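Urnham schools to bake lunch rolls on site from January

URNHAM, 23 December 2022 – Pupils at both of Urnham's elementary schools will get fresh rolls with their lunch when classes start again after the winter break. The district has ended its order for packaged bread and will bake its own in the kitchen at Kallio Elementary.

The change follows a trial that began in September, when the Kallio kitchen baked on two mornings a week. The trial used 3840 rolls in all, counting the ones served at the fall open house. Fewer were left on trays than in the same months last year, according to the district's food service office, and the soup line got longer on baking days.

Niilo Lappalainen, the district's food service manager, said the kitchen already had most of what it needed. The ovens at Kallio were put in when the building was enlarged and had been used mainly for reheating. A used mixer was bought from a bakery that closed in Brivolach, and a proofing cabinet was moved over from the second school, Nudimen Elementary, where it had been holding paper towels.

"We had the ovens and we had people who can bake," Lappalainen said. "The mixer was the part we were missing."

The basic roll is made with half whole wheat flour and half white bread flour, with oats, canola oil, a little honey and less salt than the packaged version. Dough is mixed the afternoon before and kept in the walk-in cooler overnight. Bakers come in at 5:30, shape the rolls and have the first trays out before the breakfast rush. Rolls for Nudimen go over by van in covered bins at 10:15.

There will also be a rotating roll. January's is carrot and sunflower seed, followed by potato and chive in February. A rye roll was tried once during the fall and came back mostly uneaten from the lower grades, so it will be offered only to grades five and six for now.

Pupils who can't eat wheat will still get a separately wrapped gluten-free roll from an outside supplier. Lappalainen said the kitchen can't promise a flour-free work area and won't try to bake gluten-free bread on site. Sesame and nuts will not be used in any of the recipes. Parents of children with other allergies can ask the school office for the full ingredient list, which will also be posted next to the serving line.

Lunch prices stay the same through the end of the school year. The cost of flour has gone up since the trial was planned, but the district says baking still comes out slightly cheaper per roll than buying, mostly on account of delivery charges. Those figures leave out the mixer, which was paid for from the equipment budget.

The kitchen is adding nine hours of paid work a week, split between current staff. No new positions are planned before summer.

Ville Kokkonen, head cook at Kallio, said the hardest part of the trial was timing. On the first morning the rolls were ready too early and had gone firm by the second lunch period. The kitchen now bakes in two rounds and keeps the later trays under cloth until they are needed.

Kokkonen has also been asked by parents for the recipe. A home version, cut down to one pan, will go out with the January menu. He said anyone trying it should let the dough rest overnight in the refrigerator and should not add extra flour, even if it feels sticky – it firms up in the cold.

Lunch boxes from home are still welcome at both schools, and children who bring their own food can pick up a roll at no charge on Tuesdays during the first month. After that a single roll will cost 40 cents, paid through the usual lunch account.

Soup days will not change. The January menu has lentil and tomato in the first week, chicken noodle in the second and split pea in the third, with the fourth still to be decided. Milk, fruit and the salad bar are served every day as before.

The district will look at the numbers again before spring break. If the baking keeps up, pizza dough could be next. Lappalainen said that would need larger trays and a change to the morning schedule, and he did not want to give a date.

Menus for January can be picked up at either school office or found on the district's lunch page.

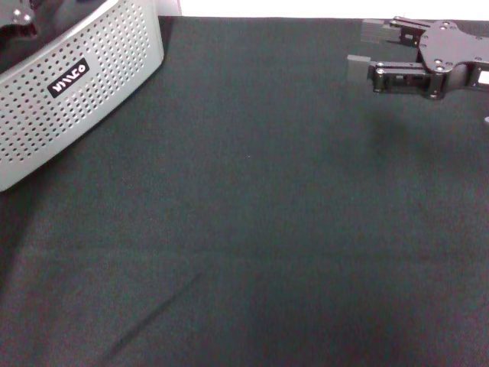 Marjatta wrote in the comments: My two have been talking about these rolls since the fall, and the younger one won't touch store bread now. I'd like to know if the carrot ones can be frozen, and if the home recipe works with regular yeast or only instant. Please put the rye back on the list for the little kids at some point too. Mine ate it.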